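Notebook - adhesives bench, November

Sheet 2426, paperboard cup seam leak, continued

Carried on with the side seam problem from the Hultano trial stock. Board is 200 gsm, single PE lining, seam heat sealed on the Grisow former. Complaint from Drirkis is weeping at the foot of the seam after a long hold with hot drinks. The last entry blamed dwell time on the sealing bar. I no longer think dwell is the main cause.

Set up 2 batches from the same reel. Batch A at the standard bar setting, batch B with the longer dwell. Filled with dyed water plus a drop of surfactant, stood on blotting paper, checked at half past ten and again before lunch. Both batches marked the paper. B was slightly better on spot size but the leaks were in the same place, at the step where the seam overlap meets the base curl.

Cut sections through the step and looked at them under the low power scope. The lining is continuous up to the overlap, then there is a small channel where the board edge stands proud and the PE has not flowed in to fill it. The raw edge is wicking. Stain runs up inside the board well before anything shows on the outside, so the visual check on the line will pass cups that are already taking up liquid.

Peel test on the flat part of the seam gave fibre tear in every strip, A and B. The bond is sound. It is the geometry at the foot that lets go.

Things to try:
- skive the inner edge before forming
- more pressure on the base curl only, leave the bar alone
- Boonyarit board, same weight, softer edge, if there is any left in the rack

Knurl on the curl wheel looks worn on one side. Reel 308 ran before the wheel was last changed and had no complaints against it, so worth pulling retained cups from that reel and putting them through the same stand test.

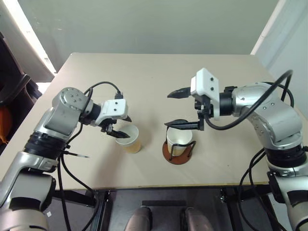 The note back from Drirkis was that their own stand test uses coffee with milk, and that plain dyed water gives an easier result in their hands - they would like both reported from now on. Fair point. Fat and heat together may well find the channel sooner. Will run both liquids on the retained cups and keep the start temperature the same for each.

Order more blotting paper.

2 comments 0 shares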